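Print this page | E-mail this page

Ticket 356: Green cloths won't lie flat
Mon 6 September
By the Rundthorpe supply desk

Status: open (closed once by supplier, reopened by us)
Product: Ultia cloth, dark green
Supplier: Chege
Site: Rundthorpe, ground floor

Problem as reported

The Ultia cloths were sold to us as "self-relaxing." According to the product sheet, you drop one on a table, walk away, and the creases fall out. We have had them since February and I have yet to see a crease fall out of anything. They bunch up, they stay bunched up, and somebody has to pull them flat by hand, same as the old ones from Drukham, which cost less.

Chege's first reply was that we were probably washing them too hot. We wash at the setting printed on their own sheet. I said so. The ticket was then marked solved.

What we tried

1. Washed cold, no softener, dried flat. Came out of the basket creased, stayed creased.

2. Washed warm, per the sheet. Same.

3. Took a cloth straight from the packet, never washed. It had fold lines in it from the packet. Left it on the table for 32 minutes. The fold lines were still there and I could have told you that before we started.

4. Chege suggested the tabletop was "too grippy" and holding the fabric in place. It's a light wooden top with a fine grain. I ran my hand over it. It is smooth. Tried a cloth on the steel counter next door anyway and got the same result.

5. Chege then asked if the cable hole in the table might be catching the hem. The hole is up toward one corner and the cloths get put down in the middle. I don't see how this one made it past whoever reads these replies before they go out.

6. Bought a can of the crease spray they recommend. It smells of pears. Didn't do much else that I could see.

Pictures attached: 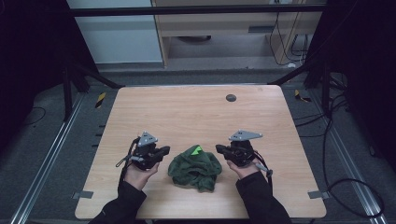
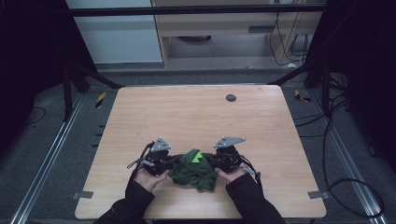 Both: green cloth on the wooden table, lime-green tag showing.

Supplier response (copied from their e-mail)

"Thank you for the pictures. The cloth appears to be gathered. Ultia fabric performs best when laid out evenly before use. Please smooth the cloth by hand and allow it to rest."

Our reply

If we have to smooth it by hand first, what is the fabric doing? The sheet says "no smoothing needed," second paragraph, in bold. Either the sheet is wrong or the cloth is. I'd like to be told which.

Also asked about the tag. The sheet says it should end up at a corner so you can find the corner quickly when folding. With the cloth in a heap the tag can be near the top of the pile and you still have to dig around for the edges. Chege says the tag is "working as designed." Maybe so. It is easy to see, I'll give them that much.

Second supplier response

They now say there may have been a batch with less finish on it, and want the batch code. The code is supposed to be printed on the back of the tag. On the 11 cloths I turned over it had washed off or was never there. They are "looking into" another way to identify the batch. I've heard that about other things.

Where it stands

Not accepting the batch story until they send one cloth from a good batch and it does what the sheet says, on our table, with me watching. Next order of 300 is on hold. If the sample creases like the rest, we go back to Drukham and pull them flat by hand for less money.

Leave this ticket open. Please do not mark it solved again without calling the desk.

Print this page | E-mail this page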